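Notes from the kitchen cell

Ariel Ambrosio asked me for a few words on how we look after the two-armed cell at Trokbridge, mainly so the people over at Dresness can stop ringing me at lunchtime. So, tea in hand, off we go.

If you haven't been up to see it, the cell is a pair of white arms on a slatted aluminium table, and for most of June the pair of them have been doing onions. I know. I smell of onions, my coat smells of onions, and the bus home has opinions about it. But onions are a brilliant test of how well a cell is set up, as a knife that's a touch out of line shows itself straight away in what ends up on the board.

Let's start with the knife. We used to fit it any old how, close the gripper and hope, and then spend the rest of the morning wondering why the cuts were wandering off. Now it goes in the same way every time. Arm up at the park position, guard on the blade, handle out to the right, close slowly, then a gentle tug on the handle to feel for play. If there's any give at all, it comes out and goes back in. Then the guard comes off and we bring the arm down to just over the board and have a look from the side. You want the blade level at that point, before you ask it to do anything clever.

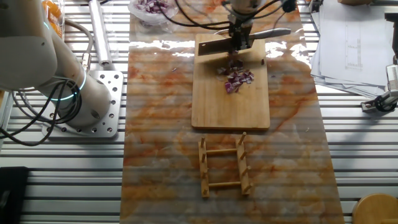
The cleaver held level over the diced red onion.

Next, the board. Skasau (our job list, for anyone new) has a line on it that just says "board", and I've been told off for that, so let me spell it out. The chopping board sits on top of the big marble-patterned one, and both have to go back where they came from after washing up. I put a strip of tape along the edge, check the board against it, then take the tape off again before we run. A board that's crept sideways won't stop the program, sadly. It will carry on quite happily and chop in the wrong place — ask me how I know!

While you're down there, check the height as well. We touch off on the bare board, with a slip of card under the blade, and bring the arm down in tiny steps until the card just drags. Four steps past that is too many. I did it once and left a nick I'm still being reminded of. Write the number on the sheet, please, even if it's the same as yesterday's.

Cables are my other hobby horse. Each arm has black cables looping off it, and those loops need to be big enough for the wrist to turn without pulling, but small enough to stay out of the food. Hemmin, who built our gripper mounts, suggest going over the cable fittings every 4,000 cycles, and we've stuck to that. I run the wrist from one end of its travel to the other at 10 per cent speed with my hand on the stop button and my eyes on the loops. It's dull. Put the radio on. If a loop goes tight at either end, slacken it off at the clip nearest the wrist and run the whole thing again.

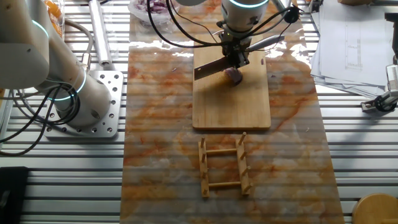 Blade tipped down to the left, with a piece for chopping right under it.

The angled cuts are the ones that find a loose grip. When the blade comes down tilted, the push goes sideways into the fingers, and a knife that felt solid when it was level can start to twist. So after the first few angled cuts I pause the program, bring the arm back up and do the tug test once more. If it has moved, clean the finger pads before you blame anything else. Onion juice gets everywhere and it's slippery stuff. Warm water, a drop of washing-up liquid, dry them properly, try again.

Last of all, the mounting plate. The left arm is bolted down to a square plate full of holes, and I mark each bolt head with a line of paint pen that runs on to the plate. One glance in the morning and you know if anything has turned. We had one shift in spring, only a hair, and it took me six goes at resetting the board before I thought to look at the bolts. Look at the bolts first!

Dresness lot, your spare finger pads are in the drawer under the kettle with your name on the bag. Come and fetch them before I use them. And if anyone would like some chopped red onion, we've got plenty, bring your own tub.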